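Itzel Huerta has run the lazy Susan table at the Groveo supper club for 3 years, and she has opinions about soy sauce.

"It never stops in front of the person who wants it," she says. "You reach, somebody spins, and now you're holding the chili oil."

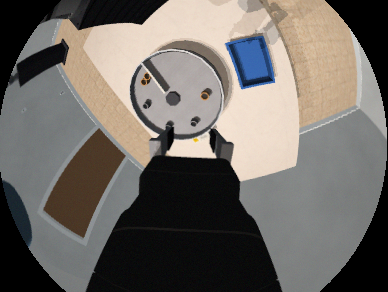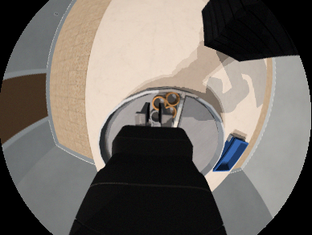
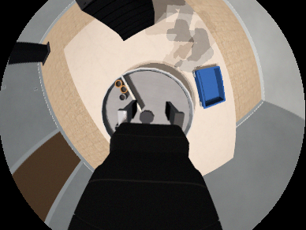
Round and gray, on a cream surface.

Her rule is clockwise only - a rule her guests ignore by the second dish. Last September one of them sent a gravy boat into his own lap. "He asked for seconds," Huerta says. "I passed those by hand."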